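Caring for a cast iron pan and the small things around the stove

I bought my first iron pan at a market in August, brown with rust, and it took me a long time to learn how to treat it. These notes I collected for readers of the Beltamora household pages.

Wash the pan while it is still a little warm, with hot water and a stiff brush. A drop of dish soap does no harm. Dry it with a towel, then put it on a low flame for two minutes, so that no water stays in the corners.

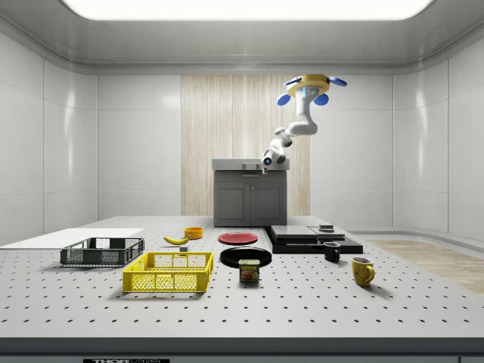 Can I cook tomato sauce in it?
A short sauce is fine, up to 15 minutes. For a long one take an enamel pot – acid eats the seasoning and the sauce gets a taste of metal.

To season again:
1. Scrub the rust with steel wool until you see gray metal.
2. Rinse, dry, and warm the pan in the oven.
3. Rub in a thin coat of oil, then wipe it as if you had made a mistake and want all of it off again. Too much oil makes the pan sticky.
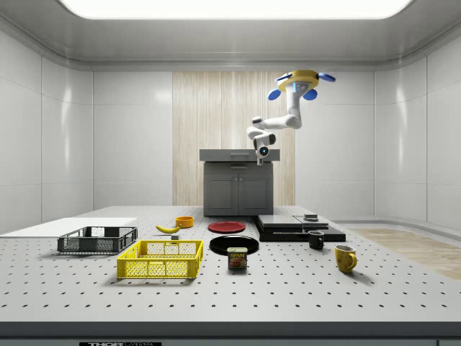
4. Bake it upside down for 50 minutes, with foil on the rack below.
5. Let it cool in the closed oven. Repeat steps 3 and 4 if the color is still uneven.

For oil I use plain sunflower. I tried the Bereo seasoning wax too and it works well, but the tin is small for the price.

Where to keep it: I do not like to stack pans without something between them. A piece of old towel is enough. If you keep iron in a drawer, look first if the runners can hold the weight – mine could not, and I had to buy stronger ones from Van Hecke.

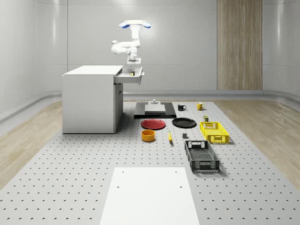
Drawer pulled out below a flat white top.

Burnt food comes off with coarse salt. Put two spoons of it in the dry pan and rub with half a potato. Throw the salt away when it becomes dark, and take fresh. Do not leave the pan to soak overnight, even if the pasta is stuck very badly.
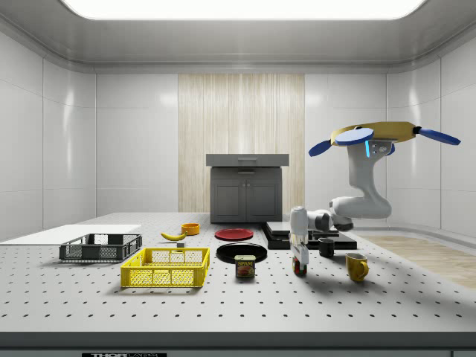
Pastetti Kitchen Notes, No. 18, page 100

Wooden handles need oil also. Twice a year is sufficient in most kitchens. If the handle turns on its rivet, do not glue it; the glue becomes soft with the heat. A thin washer under the screw helps more.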